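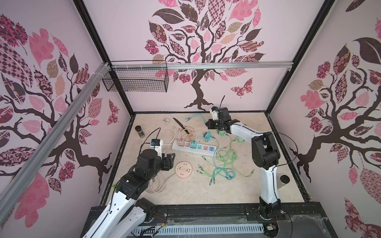 Take the early ferry to Collik or don't bother, one reader wrote under my last post. The later boat gets in after the bakery has sold out and the walk up to the fort is in full sun.

I took the early one. It left Illemstead with the deck half full and a cold wind off the harbor, and I stayed inside with a coffee until we passed Rotley. The crossing was smooth. My bag was the only one on the luggage rack.

The bakery had cheese pies and a sort of flat bread with onions. I bought two pies and ate both on the wall by the landing.

There are 216 steps to the fort, according to the sign at the bottom. They are uneven and there's no handrail on the upper part — wear real shoes. At the top you get a ruined gatehouse, a cistern with a grate over it and a view back to the mainland. I stayed an hour.

I had room 33 at the Stamatopoulos, on the street side. Clean, small, good shower, thin walls. Breakfast runs late in winter and the ferry office is closed on Sundays, so buy your return ticket the day before. Boats go back to the full schedule in February.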